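About Trornus

Trornus is a small workshop that finds out whether machines can do ordinary chores yet. Mostly they can't. We write down how badly, and firms pay us for it before they spend a great deal more on finding out for themselves.

Soudabeh Nikzad and Clive Lambert started the company after a trade show where a robot folded one towel to loud applause. Clive has four children and was not moved.

Our tests are dull on purpose. Wiping a worktop, pairing socks, sorting screws, marking out a sheet for drilling. Each job is tried 100 times, and a person does it too, so there is something to be embarrassed by. Marking out sounds like the easy one. A pencil cross in the right spot takes Sioned Griffiths a couple of seconds, and she can do it while complaining about the kettle. A machine has to find the sheet, ignore the glare on it and press hard enough to leave a line. 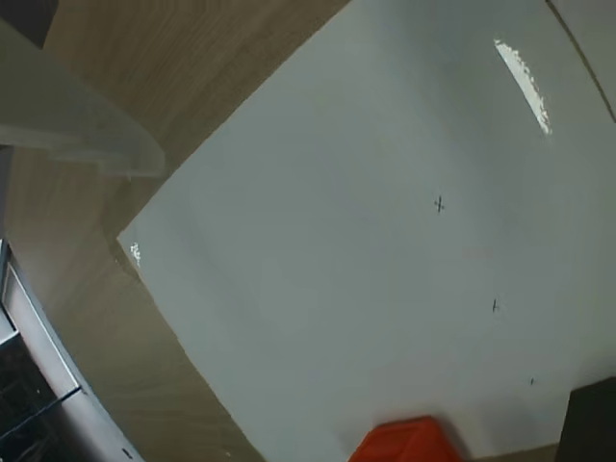
What we have learned so far

Shop-floor jobs are further along than household ones, as benches stay where you put them. Laundry remains a disgrace. Our best run at socks, in November, took 60 minutes for 12 pairs, two of which were pairs.

Who we work for

Small manufacturers, a care home group and Jimport, who would like their packing bench to run itself and have been told to wait. We don't sell robots and take no commission from people who do.

Visiting

Ring first and ask for Ashley Wainwright. We still do our own hoovering, so please wipe your feet.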